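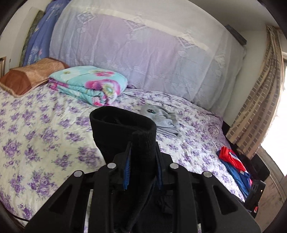
Since July I am trying to change how I begin my working day, and I want to write down what I have learned so far. Before, I opened my mail first and answered everything, and at eleven o'clock the important task was still waiting. Now I choose one small job in the evening and do it before anything else. It can be very small. A black knitted thing to fold on the bed with the flowered sheet is enough for me, and then I sit at the desk and open the difficult file.

At Jaltier, where I work, we had a short course on planning. The trainer gave us a list with 55 questions about our goals. I answered five of them and put the paper in a drawer. For my colleagues it was useful, I think, but I become tired when I must write so much about my future.

What helps me more is a notebook. I write one line each day: what I started, and at what time. On the train to Clostutberg I read the old lines again. Some weeks are bad. In August I have four empty pages, and I did not try to fill them afterwards.

My next aim is to reach 100 lines without changing the method.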